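Cooking a First Dinner for a Date in a Small Kitchen

Timing

Work backwards from the hour you intend to sit down. For a 7:30 dinner, the cooking proper should begin no earlier than 6:45, and everything that can be cut, measured or washed should be done by 6:15. That leaves half an hour to shower, change and deal with the garbage.

Weeknights are workable. Wednesday is a sensible choice in Vedville, where the market on the square closes at 5:00 and the fish counter marks down what is left after 4:00. Avoid any dish with a resting or proving stage you have not timed before.

Ask about allergies and dislikes by text two days ahead. One message is enough. Shellfish, nuts, dairy and pork cover most of the trouble.

Choosing the dish

Select something with one pan that needs attention and one that does not. Two pans needing attention at once means your back is to the table.

Suitable: braised chicken thighs with rice, baked fish with potatoes, mushroom risotto if you have made it at least 3 times. Unsuitable: anything deep-fried, anything served in the shell, steak for two people who like it done differently.

Garlic is acceptable provided both people eat it. Raw onion in a salad can be soaked in cold water for ten minutes and drained, which takes off most of the harshness.

Smells and ventilation

Run the range hood for five minutes before the pan goes on, then leave it on low through the meal. A hood started after the smoke appears will clear it slowly. If the grease filter has not been cleaned since last September, soak it in hot water with washing soda for 20 minutes, rinse, and let it dry fully before refitting.

Fish odour on a cutting board responds to coarse salt and half a lemon. Scrub, leave for five minutes, rinse with cold water first and then hot. Scented candles should stay out of the kitchen and off the table, as they compete with the food.

Lighting

Overhead fluorescent tubes are unflattering to people and to sauces. Leave the task light on over the stove and use a lamp with a warm bulb near the table. My own unit on the Fadbridge road came with a single ceiling fixture, and an 18-dollar clamp lamp aimed at the wall corrected it.

The table

Cloth napkins need not match. Set water glasses before the guest arrives and fill the jug from the fridge. Keep any centrepiece below chin height when seated. A wobbling table is fixed with a folded square of cardboard under the short leg, or permanently with a stick-on felt pad of the right thickness.
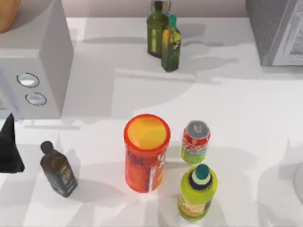 Lorraine Wragg

Dressing and oil

Dress the salad at the table or immediately before carrying it over. The ratio I use is three parts oil to one part vinegar, with salt dissolved in the vinegar first. Store oil in a closed cupboard away from the stove, since heat and light both shorten its life. Wipe the neck of the bottle after pouring, or it will leave a ring on whatever it stands on next.

Cleaning up

Clear plates to the sink, scrape them, and run enough hot water to cover. Stop there. Full dishwashing in front of a guest tends to end the evening. If help is offered, hand over a dry tea towel and wash only the glasses.

Cast iron is the exception. Wipe it out while still warm and set it back on the stove.

Leftover rice should be in the fridge within an hour, in a shallow container.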